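Tutance Home Pages
Gallery: Keeping a Black Surface Clean

June 26, 2020

A big black surface looks good in a pale room. It also shows everything that lands on it. Crumbs, lint, salt, and bits of paper that would disappear on an oak table or a tan rug are visible from the doorway. Readers who bought black mats, pads, and covers after our April pages on dark furnishings have been writing in with the same complaint, so this gallery is on cleanup.

There are 3 pictures. The notes between them cover dry spills, scraps, cloths, and the floor along the edge. Everything described here can be done with paper towels, a tray or dustpan, and a dry cloth.

Dry spills come first. Rice, sugar, couscous, and coffee grounds should all be picked up dry. If you put water on them, the starch or sugar sticks and leaves a gray film that takes longer to remove than the spill did. Fold a paper towel into a thick pad, start at the far side of the spill, and draw it toward you in short strokes. Long strokes make grains roll out sideways.

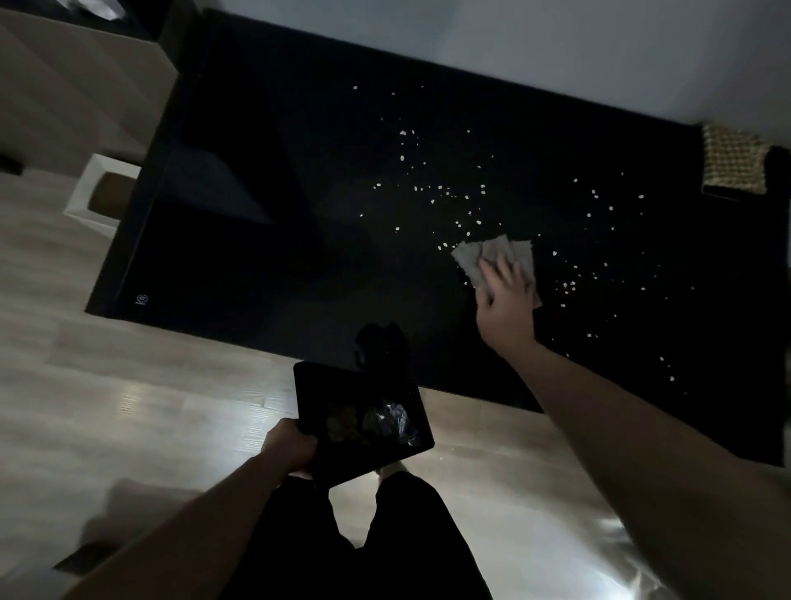
White grains on black, with a folded gray paper towel and a black tray held at the near edge.

A tray with a low rim works well for this job. Hold it just under the edge, tilt it a little so the grains slide in, and keep your other hand moving slowly. A dustpan does the same thing if the lip is straight. If the lip is bent or chipped, grains will slip under it and you will be picking them off the floor.

Expect to go over the area twice. The first pass takes the bulk of it. Before the second, crouch down and look across the surface from the side. Single grains cast small shadows and are easy to find that way. They are also easy to miss from directly overhead, especially near the corners.

Change the paper towel when it starts to shed. A bunched towel with ragged edges still pushes grains along fine, but it can leave fibers on a textured finish. For the last pass, a fresh towel or a barely damp cloth is better.

A handheld vacuum is fine on a firm surface. On a thin mat the suction may lift the material and drop the grains somewhere else. Put one hand flat on the mat beside the nozzle to hold it down. Our tester used the Surnitz handheld on its low setting and had no trouble with rice, but the filter needed to be tapped out afterward.
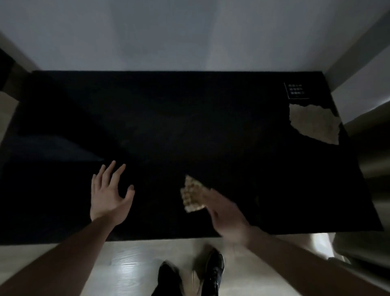 Yesenia Meléndez
Home Care Editor

Larger scraps are picked up by hand before any wiping starts. Torn paper, packaging, and bits of foam all get in the way of a towel. They also hide smaller crumbs, so lift them straight up and don't drag them. Light beige pieces are the easiest to spot on black. Dark scraps are harder, and for those I run a flat palm over the surface.

Check labels and tags before you wet anything. Some mats have a printed label in a corner, and the ink on many of these will smear if you rub it with a household spray. Wipe around the label with a dry cloth.

A few questions came in more than once.

Lint rollers: good on fabric, poor on rubber or vinyl. The adhesive can leave a tacky strip that picks up more dust the next day. If that has already happened, a drop of dish soap on a damp cloth will usually take it off.

Spray polish: skip it. It gives black surfaces an uneven shine, and every handprint shows for a week.

Streaks after washing: too much soap, in most cases. Go over the surface again with plain water and dry it right away with a cotton towel.

Úna Dunne, who handles our reader mail, asks that you include the material of your mat or cover when you write. "Black, about a yard wide" is hard to answer. Care advice for felt is no use on rubber.
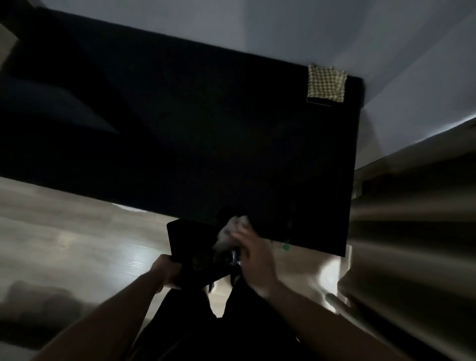

A yellow and green checked cloth at the corner, with the pale floor and beige curtains beyond the edge.

A small cloth kept at one corner saves trips to the kitchen. Pick one in a color that stands out so it doesn't get left behind. Cotton is best. Shake it outside and wash it with other cloths, without fabric softener, which makes cotton smear.

Finish with the floor. Small things end up just under the edge of a mat or cover, and a broom tends to push them farther in. Lift or fold back the edge where you can, and sweep away from it. On pale wood, look along the boards toward the light. Green and brown bits show up well there, but white grains do not.

Long curtains near the work area should be drawn back or clipped before you sweep. The hems collect dust and drop it again on the clean floor.

Let the surface dry completely before anything goes back on it. On a wood floor, leave the mat off until both sides are dry.

More in this series: Pale Floors, Parts 1 and 2. Storing Cleaning Cloths. Curtains in Small Rooms.

Send questions to the Home Care desk at Tutance. Please put "black surface" in the subject line.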